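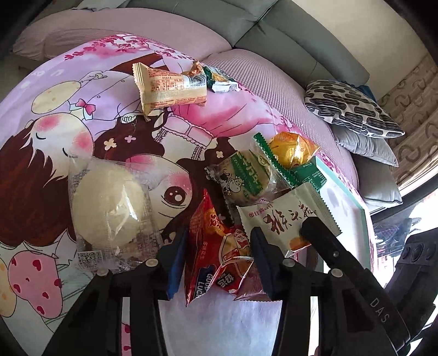 Snacks auf unserem Tisch, das rote Päckchen mit »GOOD LUCK« habe ich bis heute nicht probiert.

Was ich beim Packen gelernt habe

12. September 2019

Seit April wohne ich in der neuen Wohnung, und immer noch stehen 3 Kartons im Flur. Auf dem einen steht »Küche, wichtig«. Wenn er so wichtig wäre, hätte ich ihn wohl schon geöffnet. Ich lasse ihn trotzdem stehen, weil man auf ihm gut die Schuhe binden kann.

Viele von euch haben nach meinem letzten Beitrag gefragt, wie es mit dem Umzug weitergegangen ist. Also schreibe ich es jetzt auf, bevor ich die Einzelheiten vergesse. Deutsch ist nicht meine erste Sprache, bitte verzeiht mir, wenn ein Artikel falsch ist. Das Wort »Nachsendeauftrag« kann ich inzwischen aber ohne Fehler schreiben!

Angefangen hat alles mit einer Liste. Meine Freundin Albane Caron ist in ihrem Leben schon sehr oft umgezogen, und sie hat mir geraten, jeden Gegenstand aufzuschreiben, den ich behalten möchte. Wer etwas nicht aufschreibt, der vermisst es auch nicht, sagt sie. Ich habe an einem Abend begonnen und bin bis zur Nummer 127 gekommen, und da war ich erst mit dem Bücherregal fertig. Danach habe ich die Liste weggelegt und einfach gepackt.

Mit den Büchern war es am schwersten. In meiner Heimat hat man Bücher nicht weggegeben, man hat sie in die zweite Reihe gestellt. Ich besaß zum Beispiel zwei Wörterbücher aus der Zeit, als ich meinen ersten Sprachkurs machte. Das ältere hatte meine Bleistiftstriche bei jedem Wort, das ich nachgeschlagen hatte, und bei »allerdings« waren es vier Striche. Ich habe es behalten. Das neuere, ohne Striche, steht jetzt im öffentlichen Bücherschrank an der Haltestelle.

Den Wagen haben wir bei Carbridge gemietet. Er war kleiner, als ich ihn mir vorgestellt hatte, deshalb mussten wir zweimal fahren. Mein Kollege Roman Sikora hat am Steuer gesessen, ich habe daneben gesessen und eine Stehlampe zwischen den Knien gehalten. Die Strecke ist nicht lang, aber am Morgen war eine Baustelle, und für die erste Fahrt haben wir fast eine Stunde gebraucht. Roman hat in dieser Stunde kein einziges Mal geschimpft. Ich habe in zwei Sprachen geschimpft, allerdings leise.

Gekostet hat mich der Tag ungefähr 300 Euro, mit Benzin und mit dem Mittagessen für alle. Das Essen haben wir bei Bouazza geholt, dem kleinen Imbiss unten an der Ecke, und im leeren Wohnzimmer auf dem Boden gegessen. Es gab Linsensuppe und Fladenbrot. Die Löffel waren natürlich im Karton »Küche, wichtig«. Ich bin also noch einmal hinuntergegangen und habe um Löffel gebeten, und so habe ich die ersten Nachbarn kennengelernt, denn vor mir in der Schlange stand das Ehepaar aus dem zweiten Stock.

Ein paar Dinge würde ich heute anders machen. Die Kartons würde ich auf der Seite beschriften und nicht auf dem Deckel, denn wenn sie gestapelt sind, liest man gar nichts mehr. Für die Bücher würde ich kleinere Kartons nehmen. Den Strom würde ich früher anmelden, darüber möchte ich hier lieber nicht mehr schreiben. Und die Vorhänge hätte ich vor dem Kürzen messen sollen, sie sind jetzt eine Handbreit zu kurz, was man vor allem im Winter merken wird.

Albane meint, man ist erst angekommen, wenn man im Dunkeln den Lichtschalter findet. Im Bad gelingt es mir. Im Schlafzimmer taste ich jede Nacht an der falschen Seite der Tür, weil der Schalter in der alten Wohnung links war. Elf Jahre links, das sitzt tief in der Hand.

Was fehlt noch? Ein Regal für den Flur, damit die Kartons endlich einen Grund haben zu verschwinden. Ich habe mir das Modell Trimon angesehen, es gefällt mir, aber es ist ein bisschen zu breit für die Nische neben dem Sicherungskasten. Falls jemand von euch ein schmales Regal abzugeben hat, schreibt mir bitte in die Kommentare. Abholen kann ich es am Wochenende, Roman hat schon zugesagt.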